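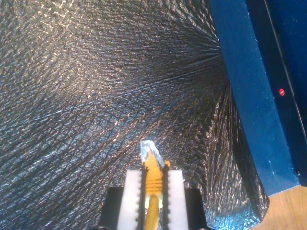 Chrysoula Lazaridis wrote in after my last post to say I was wasting my time on fingers. Her view is that a cable held by its boot will always twist a little, and that I should put the money into a better wrist camera and let the software correct for it. She may be right about the camera. I still wanted to finish with the fingers first, because they are cheap and I can swap them in a few minutes.

So, the comparison. I have two sets of fingertips. The first is the Vuva set, flat and soft, which came with the gripper. The second is a toothed set from Stergiou that I ordered in March and left in a drawer until now. The job is the same for both: pick up a network cable just below the plug, lift it, turn it to face forward and hold it there.

The flat set did well with anything boxy. With a round cord it was poor. The cord rolled between the pads, and by the time the arm had turned, the plug was often facing the wrong way. I could get around this by squeezing harder, but then the controller complained about motor current and stopped.

The toothed set needs less force. If the teeth land on the ridges of the boot they hold it well. If they land half on the boot and half on the cord, the plug tips to one side, and you would need to see that before trying to push it into a socket. I ran 202 picks with each set and kept the log. The flat fingers lost the angle in more than a third of theirs. I have not finished sorting the toothed ones, but it is clearly fewer.
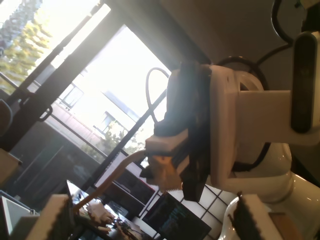
The other half of the week went on the controller. I had been using the Liltwood board, which is fine for slow moves but stutters when the wrist and elbow turn together. I changed to the Clistness one. It took an evening to set up, mostly because the joint limits are stored in a different order and I copied them over without checking. The arm folded itself up the wrong way and I hit the stop button.

Once that was fixed it ran smoothly. I have the speed limit at 900 in its settings, which is low. It will go to 3,000, but I do not want to try that indoors.

I will keep the toothed fingers on for now and look at cameras next, as Chrysoula suggested. If anyone has used a small one with a close focus – close enough to read the pins on a plug – please leave a comment with the model.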